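Teaching a two-arm kit to shelve books: a walkthrough with the Petura recording software

Written by Gwenllian Parri
Last updated 2018-04-01

I have had the Petura package running on our pair of arms since November, and the question I get most often by email is some version of "what should I teach it first?" My answer is always books. They are cheap, they are all slightly different sizes, they have a right way up, and you almost certainly have a pile of them sitting about already. So I thought I would write the whole thing out properly, from clearing the table to pressing the train button, and you can follow along at whatever pace suits you (mine is slow, with tea).

I am going to assume you have already bolted both arms down, plugged them in and gone through the Petura first-run screens. If not, the Wunstead setup guide is the one I used, and it is very patient with beginners.

Getting the table ready

Put a cloth down. A printed grid is lovely if you can find one, as it gives you a quick way to put everything back in the same spot between goes. Pull it flat and fix the corners underneath with tape, or it will creep towards you over an afternoon and you will wonder why your early recordings look so different from your late ones.

Next, the organiser. You want a desktop file holder with an open front and upright compartments. Stand it towards the back of the table, in easy reach of both grippers, and give it a gentle shove with one finger. If it slides, put a few blobs of sticky tack under the base. A light plastic one really will wander off when a gripper leans on it!

Lay your books flat in front of it, in a pile that is a bit untidy. I know it is tempting to square them up, but a neat pile teaches the arms to expect neat piles, and then the first crooked one flummoxes them completely.

Checking your reach

Before recording anything, move both arms by hand control to the top of the organiser and have a good look at where the cables go. They need enough slack for the full movement, and none of them should be able to snag on a compartment wall. 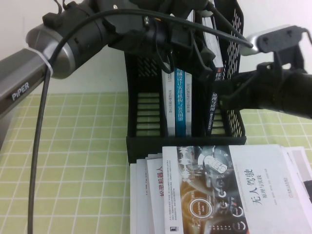
If either arm complains or stops short, shift the organiser a little closer and try again. It took me 3 attempts to find a position both arms were happy with, and I have since marked it with a dot of chalk. While you are at it, open the Petura settings and bring the gripping force down to 20 per cent. You can raise it later, but paperback covers crease very easily and it is much nicer to begin gently.

Recording your first demonstrations

Open a new task and give it a plain name you will recognise in a month. Then:

Press Record and wait for the tone.
Guide one gripper down to the top book and close it on the spine edge.
Lift, and bring the second gripper in to steady the far side.
Turn the book upright with the spine facing out.
Lower it into the compartment, open both grippers and back away.
Press Stop, and save.

Do take your time over the turn. The software copies your hesitations quite faithfully, but it copies your jerks as well, and a slow recording is far easier to tidy up than a hurried one. If you drop a book, simply throw that take away and start over.

I would do 5 good takes with one book and then swap it for another of a different thickness – this is where your untidy pile earns its keep. Change which book is on top and turn it to a new angle before each take. Dark covers and pale covers are both worth having, especially if your cloth is a light colour.

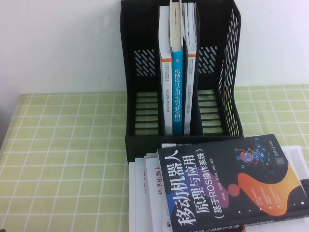

Books in the middle slot, side compartments free, and a black cover on top of the pile.

Training and trying it out

Once you have a decent batch, choose Train from the task menu. I leave the steps at 2000 for a first try, which took almost an hour on my elderly Skyrme desktop. You can carry on with other things, though the fan does get rather loud.

When it finishes, run the task at half speed with your hand near the stop button. Watch the lowering part most closely – if the book catches on a divider, record a few more takes of just that movement and train again. Clellgate sell soft finger pads that help with shiny covers, if you find yours slipping.

Save a copy of the task before you change anything else, and keep the old one until the new one has run well.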